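Steamed buns at home, start to finish

I came to steamed buns rather late in life, after a winter in Tremstead when the flat above the bakery had one ring and no oven, and I have been making them most weekends ever since. The method below has settled down over the years into something I can do half asleep, and I hope it will for you too. It makes 12 small buns, or fewer if you like them big and greedy.

Before you start

Clear yourself more space than you think you need. I move everything off the worktop, and my phone goes up out of the way, as I once answered a call with dough up to both wrists and was picking flour out of the speaker until March. A shelf does nicely, as long as you can still hear the timer from it.

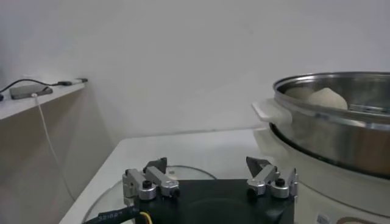
What you need

800 g plain flour, plus a handful for the table
2 teaspoons dried yeast
4 tablespoons sugar
420 ml warm milk or water
A good pinch of salt
Baking paper cut into squares
Any filling you fancy, cooked and completely cold

Making the dough

Stir the yeast and a spoonful of the sugar into the warm milk and leave it until it froths. Mix the flour, salt and remaining sugar in your biggest bowl, pour in the milk and bring it together with a wooden spoon, then your hands. It will look dreadful at first (mine always does!) but keep kneading for a good ten minutes and it turns silky.

Cover the bowl and let the dough double. In my kitchen that takes an hour and a bit, longer when the window is open. A cover you can see through is a great comfort to impatient people like me. 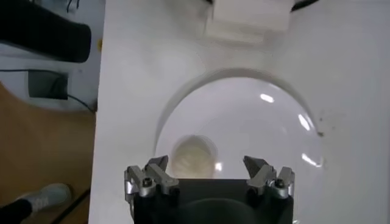 When it has doubled, knock the air out gently and knead it again for a couple of minutes. Roll it into a rope and cut it into 12 pieces.

Filling and pleating

Flatten each piece with your palm, thinner at the edges than in the middle. Put a spoonful of filling in the centre, gather the edge up in little folds, turning as you go, and twist the top shut. Set each bun on its own square of paper and rest them for 23 minutes, which is exactly how long my favourite radio serial lasts.

Steaming

Give them plenty of elbow room, and do fewer at a time if your steamer is a small one. Start the water cold, bring it up gently and count fifteen minutes from the first proper steam.

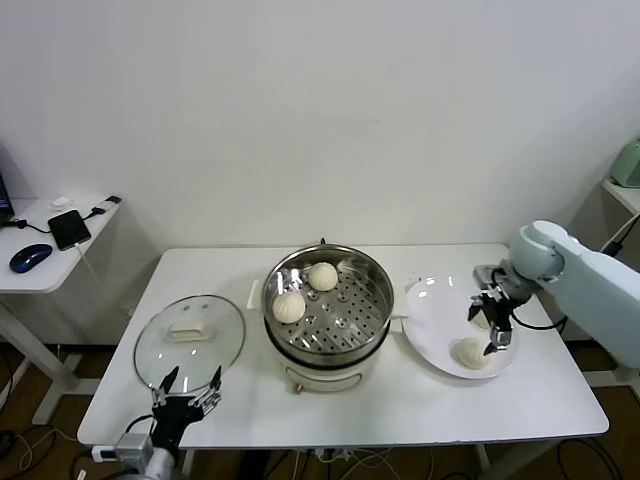

Turn off the heat and wait five minutes before you lift the lid, then tip it away from you so the drips don't land on the buns. Leftovers freeze beautifully and want eight minutes or so in the steamer straight from the freezer.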